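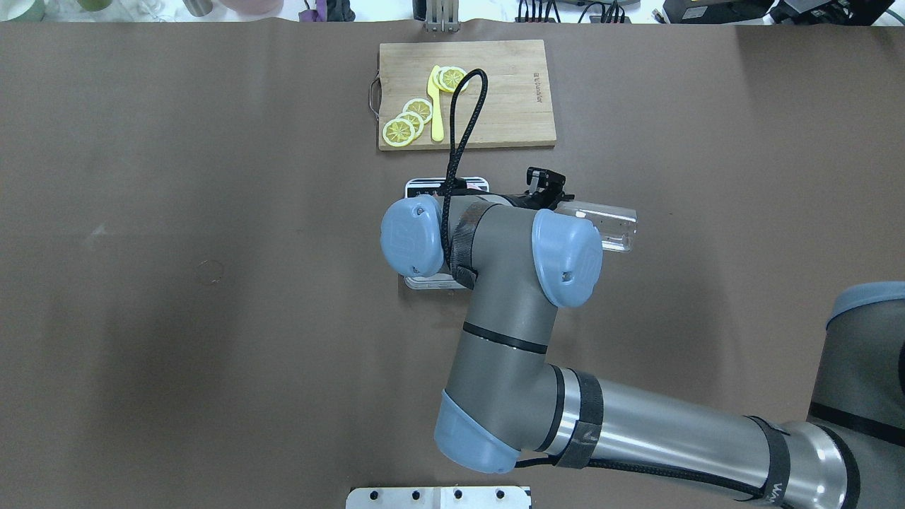 第四章 创建第一个纪念页

欢迎来到最有意思的一章!前面几章把 Zonallow 装好、账号也开好了,从这里开始,您要把一位亲人的一生慢慢放进页面里:出生的村子、读过的学校、爱哼的老歌、一大家子的合影,统统有地方安放。第一次做,留出一个安静的下午就够了,做到一半去吃饭也没关系,草稿会自动保存。

4.1 动手之前

请准备好下面这些东西,缺一两样也可以先开始:

• 逝者的姓名(包括小名、曾用名)、生卒年份、籍贯
• 一张清晰的正面照片,用作页首头像
• 直系亲属的名单和称谓
• 想写进生平的几件事,随手记在纸上就行

注意:生卒日期可以只填年份或年月。老一辈常用农历,Zonallow 支持农历录入,请在日期框右侧把“公历”切换为“农历”,系统会同时显示两种写法。

4.2 新建页面

1. 登录后点击首页右上角的“新建纪念页”。
2. 在“版式”一栏选择模板。默认模板叫 Pradero,左边是年表,右边是正文,字号偏大,家里长辈看着特别舒服。另一款 Baneo 以照片为主,文字收在照片下面,适合老相册丰富的家庭。
3. 填写姓名。“页面标题”会自动生成,您可以改成家里人习惯的叫法,比如“外婆的一百件小事”,完全没有限制!
4. 填写生卒日期和籍贯,点击“下一步”。
5. 上传头像。拖动方框调整取景,点击“确定”。

提示:模板随时可以更换,已经写好的内容会跟着搬过去。放心大胆地试,多换几次看看效果。

小心:从 Baneo 换到 Pradero 时,照片说明超过两行的部分会折叠起来。文字并没有丢,点“展开”即可看到。

4.3 撰写生平

生平是整个页面的心脏,也是亲友停留最久的地方。编辑器上方有一行计数,正文建议控制在1000字以内,再长的内容可以放进“故事”栏(见4.5)。

1. 点击“生平”标签,进入编辑器。
2. 如果不知道怎么开头,点“引导提问”。系统会依次给出18个小问题,例如“他/她小时候住在哪里”“家里排行第几”“第一份工作是什么”。想答哪个就答哪个,其余的按“跳过”。
3. 答完之后点“生成草稿框架”,各段回答会按时间顺序排好,段与段之间留有空行,等您来补。
4. 通读一遍,把生硬的地方改成自己的口气。念出声来改,效果好极了!
5. 点击“保存草稿”。

注意:“引导提问”只负责排列您写下的内容,不会替您添加任何事实。年份前后矛盾时,对应段落左侧会出现橙色圆点,请把鼠标移上去查看原因。

4.4 添加家庭成员

很多家庭人口众多,兄弟姐妹、堂表亲一大串,这一步做完会非常有成就感。

1. 打开“亲属”标签,点击“添加成员”。
2. 先选关系,再填姓名。关系列表里有“伯祖父”“姨外婆”“干女儿”这类称谓,也可以自己输入。
3. 对已经过世的成员,勾选“先于本人离世”,名字会归入单独一组。
4. 用鼠标上下拖动,排好长幼次序。
5. 如果您手上有 Kapoor 族谱软件导出的文件,点“从文件导入”,选中文件后等待进度条走完,整支谱系一次就能进来。

小心:导入会覆盖“亲属”标签下已有的名单。请先点“备份名单”,再执行导入。

小心:在世亲属的电话、住址和完整出生日期请不要填写。纪念页公开之后,任何拿到链接的人都能看到名单。

4.5 收集亲友的故事

我们最喜欢的功能来了。您一个人记得的事情总归有限,而邻居、同事、老同学每人都有那么一两段,凑在一起,人就鲜活起来了。

1. 打开“故事”标签,点击“邀请亲友”。
2. 选择发送方式:链接或二维码。二维码可以直接印在追思会的流程单上。
3. 设置截止时间。默认开放90天,到期后链接自动失效,您可以随时延长。
4. 有人投稿时,标签上会出现红点。点开后选择“发布”“退回修改”或“仅家人可见”。

提示:不擅长打字的长辈可以按住麦克风图标直接讲,松手后语音会附在故事里。方言也请尽管讲,家乡话的腔调以后再听,珍贵得很!文字转写对方言的识别还不太准,请家里人帮忙校对一遍。

4.6 检查并发布

1. 点击“预览”,分别查看电脑版和手机版。
2. 核对姓名用字。繁简体、异体字最容易出错,请对照身份证件或墓碑拓片。
3. 在“可见范围”中选择“公开”“凭密码访问”或“仅家人”。
4. 点击“发布”。页面地址会显示在屏幕中央,点“复制”就能发到家族群里了。

注意:发布之后仍可继续修改。每次修改前的版本保存在“历史记录”中,需要恢复时,点版本右侧的箭头。

4.7 常见提示信息

“头像尺寸过小”:换一张更大的图片,或者用扫描件重新上传。

“该称谓已存在”:同一称谓下有同名成员。确认不是重复录入后,点“仍然添加”。

“错误2878”:导入文件的编码无法识别。回到 Kapoor 中重新导出,在“编码”一项选择 UTF-8,再导入一次。

“草稿正在另一台设备上编辑”:请先在那台设备上保存并关闭页面,大约一分钟后再刷新。

页面发布好以后,接着看第五章“制作纪念册”,把网页上的内容排成可以打印装订的小册子。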